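Ravville 机器人软件论坛 > 规划与控制 > 人形
主题:Kistik 升级以后,右手靠近桌角和冰箱门就停,大家帮我看看是规划的锅还是感知的锅
回复 8 | 收藏 | 只看楼主

慢半拍的关节 楼主
发表于 13/11/2021

各位好,潜水很久了,平时受大家照顾很多,今天轮到我来求助,话比较多,先给大家倒杯茶,慢慢看。

我们这边的软件是这么搭的:底层全身控制用 Halten,跑 200 Hz,上面是 Kistik 做手臂轨迹规划,感知用 Aebischer 那套点云前端,头上的传感器出深度,降采样到 4000 个点再喂给规划器做避障。八月份之前一直用老版本的 Kistik,轨迹难看一点,手腕会无缘无故绕个小弯,但是能走完。上个月升了新版,轨迹漂亮多了,我高兴了整整一个下午,然后就发现它变得特别胆小。

具体有两个毛病。第一个,手往桌子右前角附近伸的时候,规划经常报“目标状态处于碰撞中”,可是我在旁边看,手和桌沿之间明明还有空。第二个,手去够冰箱门下沿的时候,规划能出来,执行到最后一小段会被在线避障叫停,日志里写的是检测到动态障碍物。屋里没有人走动,我自己也老老实实坐着。

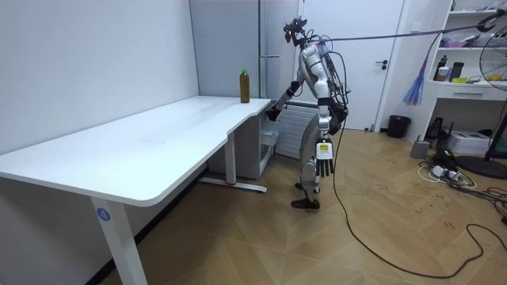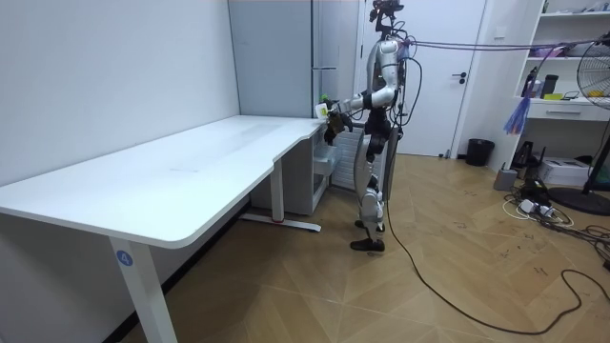
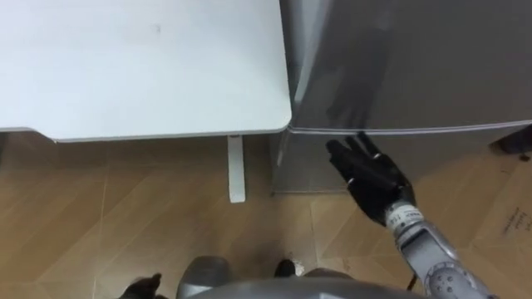
先说我已经试过的,免得大家白费力气打字。碰撞模型的安全距离我从默认值一路往下调,调到自己都心虚了,第一个毛病好一点,没有根除。Halten 那边的力矩限幅、速度限幅都没动过,关节跟踪误差我也看了曲线,很乖。头部相机到基座的外参重新标了一遍,结果和原来几乎一样。桌子在 Kistik 的场景文件里是我手写的,一个长方体桌面加几根桌腿,尺寸拿卷尺量的,我对自己的卷尺还是有信心的。至于冰箱门那边,从头部视角看过去,手指尖就在门下沿那条缝旁边,这一段正好是避障最爱喊停的地方。有没有用新版 Kistik 做过类似动作的朋友,给我指条路?参数文件如果需要我可以整理一下发上来,注释是我自己写的,有点啰嗦,见笑了。

规划树上的麻雀 2楼

楼主辛苦,写得很清楚,比我们组的周报清楚。

第一个毛病我猜是你那个长方体。你家桌子的前角是圆的呀!你用直角长方体去包,圆角外面那一小块空气就全算成桌子了,手刚好要去的就是那里。老版 Kistik 对场景里的手写几何体是抽样检查,步子粗,很容易从角上漏过去,新版改成了连续碰撞检查,一点都不漏,于是你就觉得它胆小了。这一条更新说明里有写,藏得很深,我也是踩了同样的坑以后才翻到的。

建议把桌面换成带圆角的网格,或者偷懒一点,用长方体拼一个竖着的圆柱凑出那个角。安全距离请调回默认值,你现在那个值听着让人睡不着觉。

深度图修理铺 3楼

同意楼上关于桌角的说法。冰箱门那一条我来补,这个我比较熟,吃过不少苦头。

楼主看第三张,门板上半部分中间有几块模糊的深色倒影,形状挺像手臂和手的轮廓。金属面把机器人自己的手照出来了。如果你头上用的是双目那一类深度,匹配的时候有可能把倒影当成门后面的东西,或者在门面上抖出一团飞点,手一动,那团点跟着动,Aebischer 的前端就很尽责地给它打上“动态障碍物”的标签。它的自身过滤是按照机器人模型把手臂投到图像里去抠的,只能抠掉真的那只手,镜子里那只它不认识。

可以做个小实验:手停在门缝前面不动,单独把左臂慢慢抬一抬,看动态点跟不跟着跳。

关节空间散步者 4楼

我有点不同意见,大家别嫌我泼冷水。

倒影这个说法听起来很顺,但是楼主写的是“最后一小段”才停。倒影要出问题,从手一进画面就该出,为什么偏偏忍到最后?我更怀疑自身过滤的膨胀半径。灵巧手的手指很细,模型里的手指碰撞体往往是简化过的,真手的指尖比模型多出来一截,过滤没有盖住,剩下几个点就留在点云里了。离门远的时候,这几个点是孤立的,会被离群点滤波吃掉;贴近门了,它们和门的点连成一片,滤波舍不得删,就成了障碍物。这和“最后一小段”对得上。

另外三张图里都没有你的点云叠加图,大家现在都是隔空把脉。楼主能不能把停下来那一刻前后 5 秒的点云录下来放出来?

深度图修理铺 5楼

回4楼:有道理,不过倒影也不一定从头到尾都一样强。手离门越近,镜像和真手挨得越近,双目匹配越容易认错人。所以“最后一小段”两边都解释得通,谁也别急着下结论。点云确实得看,这一点我举双手赞成。

全身控制养生馆 6楼

来晚了,桌角和冰箱大家都聊透了,我讲一个没人提的:线。

从侧面那两张看,机器人背后有一束黑线,还有一根长的拖到地上再往右边弯过去。楼主说跟踪误差很乖,那是关节的误差。人形站着伸手,躯干姿态会跟着补偿,如果线拽住了一点,或者上面那根紫色的吊带带了一点侧向力,Halten 的状态估计会把这份外力往基座位姿里摊,基座偏一点点,乘上一条手臂的长度,到指尖就很可观了。你的桌子在场景文件里是写死在世界坐标系下的,基座一漂,桌子就跟着“走”到手上来了。

我的老习惯是把桌子这类东西的位姿改成在线更新,Aebischer 里有平面拟合的节点,桌面又大又平,拟合起来很舒服。只更新高度和朝向,边缘位置另外用桌沿去对。也不用更新得太勤快,规划之前刷一次就够了。

规划树上的麻雀 7楼

6楼这条好,我收走了。不过楼主我还是劝你一样一样改,先改桌角,跑一轮,存好日志,再动别的。上次我一口气改了五个地方,好了,然后花了两个星期去搞明白是哪一个起的作用,到今天也没完全明白,代码里那段注释还写着“勿动”。

还有个小问题想问:第二张里手上拿着一个白色带绿头的小东西,这个东西你有没有作为附着物体挂到手上去?新版 Kistik 的附着物体默认会继承手掌的安全距离,再往外扩一圈,拿着东西靠近桌沿的时候等于胖了两层。空手报错和拿东西报错,很可能要分开查。

慢半拍的关节 楼主 8楼

谢谢大家,一上来看到这么多回复,眼眶有点热。逐条汇报。

桌角:麻雀说对了。我把那个角换成了圆角网格,安全距离恢复默认,空手去桌角附近的目标点,规划不再报碰撞。拿着东西的时候还是会报,我去看了附着物体的设置,果然继承了手掌的那份。我原先压根不知道有这个继承,文档里我又翻了一遍,在附录里找到一行小字。已经单独给它设了值,明天接着跑。

冰箱门:我按修理铺的办法抬了左臂,动态点确实跳了几下,但是没有跳到能触发停止的程度。然后又按4楼的说法把手指的过滤半径加大了一档,停止的次数少了,没有归零。所以现在我倾向于两位各对一半,希望两位都别生气。点云我在录,文件有点大,论坛附件传不上去,等我裁一裁。

基座漂移:还没来得及查,线我先重新理了一下。平面拟合那个节点我以前开过,嫌它吃CPU给关掉了,看来得请回来。馆长能不能把你的更新配置贴一段?我这边刷新之后,偶尔会出现桌面高度突然跳一下的情况,规划器正在算的那条轨迹就作废了,不知道你那边是怎么处理的。

全身控制养生馆 9楼

跳高度的问题我也有过,是拟合的时候把手臂的点也算进桌面里了。先过自身过滤,再进平面拟合,launch 文件里这两个节点的话题名默认是接反的,改一下就行。另外加一个限制,新旧高度差得太多就丢掉这一帧,沿用上一次的。规划进行中我会锁住场景,等这条轨迹交给 Halten 以后再放开。

配置在公司电脑里,下周一我到工位给你贴,你先把话题名改了试试。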